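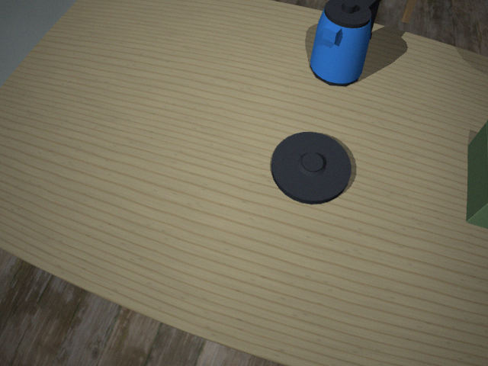

Halyna Ostapchuk wrote to us in April that her grandmother could fill a kettle with her eyes closed, so why does a machine need a whole company behind it? We have kept her letter on the wall of the office, and we think it is a fair question to begin this page.

Vurkum is a small company in Merndale. We test whether robots can do the chores of a home or a small workshop, and we write down what we find. We do not build robots and we do not sell them. Our customers are the people who must decide to buy one, or to wait another year.

What we do

A customer comes to us with a chore. It can be putting a kettle on its base, folding towels, emptying a dishwasher, or sorting screws into trays. We divide the chore into steps, and first we try every step in simulation. A simulated kitchen is cheap, it does not break cups, and we can repeat the same movement all night. When the result is good enough, we move to our test room on the ground floor, with real tables and real dishes.

Last year we made 1,620 trials of the kettle chore in simulation. The arm finished the chore in 60 percent of them. In the test room it was 30 percent. We publish both numbers, also when the customer would like only the first one.

Can machines do the chores already?

Some of them, in some places. A vacuum robot is a normal thing now. In a workshop, a machine that takes the same part from the same tray all day can be a very good worker. A home is more difficult. The kettle is never in the same place as yesterday, somebody left a spoon next to it, and the lid is not closed well. For a person these are small things. For the machine each one can be the end of the attempt.

We are often asked for the year when a robot will do all the housework. We do not give a year. We can say which steps became better since the last test, and this information is in our reports.

How we started

Vurkum began in the back half of the Ivanyshyn repair shop, where two of us fixed coffee machines and mixers. A customer brought us a kitchen robot that dropped everything, and asked if it was broken. It was not broken. We spent several weeks to understand this, and the shop got quite tired of us. Our first paid work was for Zakness, who make shelves and wanted to know if a machine could put the small fittings in bags. At that time it could not do it at a useful speed. They stayed with us, and we repeat this test for them every spring.

Now we are 23 people. Most of us came from repair work, teaching or nursing, and a few studied robotics at university. We like this mix, as a nurse sees different problems in a kitchen than an engineer does.

Visit us

The test room is open to visitors on Saturday from ten in the morning. Children are welcome together with an adult. Please do not touch the arms, also when they are standing still. If you have a chore which you would like us to try, write it on one of the cards at the entrance or send us a letter. We read all of them, and we answer in English or Ukrainian.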